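Answers apply to all bench cells at the Zascombe site from revision 14 of the handling rules. Earlier revisions are withdrawn. Send corrections to Snežana Halilović, who maintains this page.

## Scope

**Which cells do these rules cover?**

Any tabletop cell where one or more arms handle household goods: glassware, ceramics, plants, textiles, small furniture. Palletizing and the Matlala line have their own document and are not covered.

**Do the rules apply when the arms are driven by an operator?**

Yes. Teleoperated, scripted and policy-driven runs are treated the same way. The only difference is who holds the stop: in teleoperation the operator holds it, and in the other two modes the cell attendant does.

**Is this a substitute for the risk assessment?**

No. Each cell has a risk assessment on file, and where it is stricter than this page, the risk assessment applies. A cell without a current assessment stays powered down.

## Glass and other breakable items

**Can glass be used at all?**

Yes, if the object is on the approved list for that cell. The list has 267 entries and is searchable in Prustamance by tag number. Untagged glass is not to be handled by an arm, including pieces brought in for a quick trial.

**What is checked before a glass object goes on the table?**

Rim, base and any seam, under the inspection lamp. A chip of any size retires the object. Hairline marks are logged, and the object goes back to stores until someone other than the finder has looked at it.

**What grip force is allowed?**

The limit is set per object in Prustamance. If the field is blank, do not estimate a value or copy one from a similar object. Ask for a grip test.

**May glass be placed on a raised surface, such as a rack or shelf?**

Yes, under these conditions:

- The raised surface stands on its own feet on the tabletop and does not rock when pressed at each corner.
- The base of the object rests fully on the surface.
- Approach and retreat paths clear the surface with the gripper open.
- Speed is limited to the "fragile" profile for the whole run, including moves without a load.

**What happens after a breakage?**

Stop the cell, lock it out, and clear the full tabletop and the floor around it. Wipe the gripper pads and inspect them for embedded splinters. File the report before restarting. A run with a breakage in it is kept and flagged; it is not deleted.

## Layout and clutter

**Can other objects stay on the table during a run?**

Yes. Background objects are part of many task definitions. They must be on the layout sheet, and they count as obstacles for path checking even if no arm is meant to touch them.

**Are live plants permitted?**

In a pot, yes. Trailing stems are a common cause of snagged fingers, so the keep-out zone is drawn around the foliage and not around the pot.

**How are transparent objects treated in path checking?**

Depth sensing is not accepted as the only evidence of where a clear or translucent object is. Use the position on the layout sheet, or have the attendant confirm it by eye before the first move.
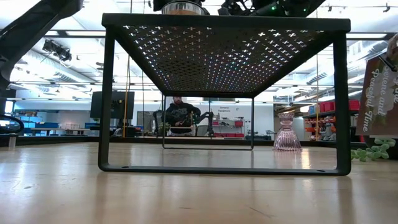
*Bench cell with a glass bowl on a perforated rack, a ribbed pink vase and a trailing succulent on the table.*

**How often is the layout sheet updated?**

At every change of object set, and again after 29 runs with the same set.

## Cables and arms

**Where may cables run?**

Outside the swept volume of every arm, at full reach. Loops need a strain relief at both ends. Temporary cables follow the same rule as permanent ones.

**When are gripper pads replaced?**

At 2,000 cycles, or sooner if the surface is glazed, torn or lifting. Use Dalledix pads only; the force limits were set with them, and a different pad voids the grip test.

**May someone work at a neighboring station while a cell is running?**

Yes, if the station is outside the marked reach of the running cell. Anyone who needs to cross the line asks the attendant for a stop first and waits for a spoken confirmation.

## Records

**What has to be logged?**

Cell number, mode, attendant, object tags, layout sheet revision, and every stop with its cause. "Unknown" is an accepted cause. An empty field is not.

**When is the next revision due?**

February. Open items are the force limits for thin-walled stemware and the wording on shared attendants.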